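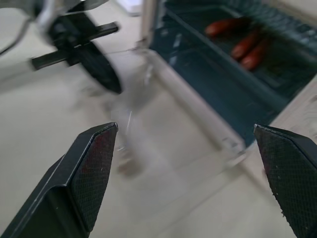 Call for participants: gripper comparison study, autumn round

Stolla is looking for 8 people to take part in a paid comparison of robot grippers for kitchen work. The study belongs to our project Rolteo, in which we try the same small food tasks with different finger shapes and different grip pads, and write down which of them a person can control well from a distance.

We are not looking for experts only. In the first round, half of the group had never moved a robot arm before, and their results were very useful to us. Please apply if you:

- are 18 or older and can use both hands freely
- can see clearly at arm's length, with or without glasses
- can follow spoken instructions in English
- can come on two different dates in October

Experience with robot arms, game controllers or remote tools is welcome, but please mention it in your application, so that we can make balanced groups.

What you will do

Each visit takes three hours, including breaks. After a short training you will steer two arms and repeat a set of tasks: taking sausages from a tray, placing them on the rack of a toaster oven, moving a cup, closing a door. You will do the set with the textured pads first and then with the smooth ones - or the other way, depending on your group. After every set you fill in one page of questions about how tired your hands are and how sure you felt when you closed the fingers.

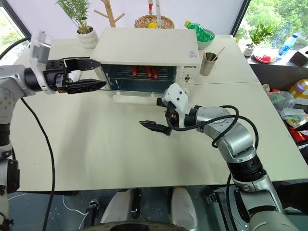
A second part compares two controllers. One is held in the hand and the other is a small copy of the arm which you move directly. For this part we record the camera views and the joint positions, but not your face or your voice.

What we offer

You receive 200 euros after the second visit. Travel by bus or train inside the region is paid back against the ticket. If you must stop after the first visit, you receive half of the amount.

Place

Stolla test kitchen, Plornano building, second floor. There is an elevator. Parking is limited.

How to apply

Write a short message to Colin Rowbotham through the contact form, subject "Văn grippers". Tell us your age, your stronger hand and which dates are not possible for you. We answer within 10 working days. If there are more applications than places, we keep a waiting list of 5 names.

Published July 27, 2023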